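Needle angle when suturing with two wristed instruments

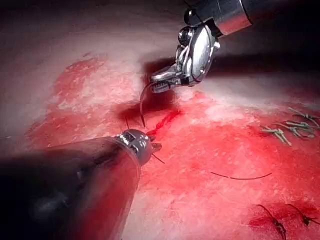 Curved needle in the serrated jaws, second instrument holding the short strand.

Njål Nyberg
11 February 2023
I am working through running closure with two wristed instruments and keep bending needles at the second or third bite. I grip near the tip because it feels steadier. My thread is cut to 20 cm. Where should the jaws hold the needle, and what should the other hand be doing during the bite?

Frøydis Skjelbred
Grip the needle one half to two thirds of the way back from the point, never on the swage. Set it at 90 degrees to the jaws, with the point entering perpendicular to the tissue. Then rotate the wrist and let the curve do the travel. Needles bend when you push in a straight line. If the point doesn't come out where you expected, back out along the same arc and re-enter.
The other instrument gives counter-pressure next to the exit point or keeps the strand out of the way. Hold thread lightly. Serrated jaws fray monofilament, and a frayed strand breaks at the knot. With no force feedback you have to judge tension by watching the tissue: stop pulling when the edges meet, before they blanch.
20 cm is long for a short closure. I use 15 for interrupted stitches.

Vilgot Lindqvist
Same problem for me until March last year. I did 100 bites on a foam pad, slow, and it went away. Check your jaws for wear too.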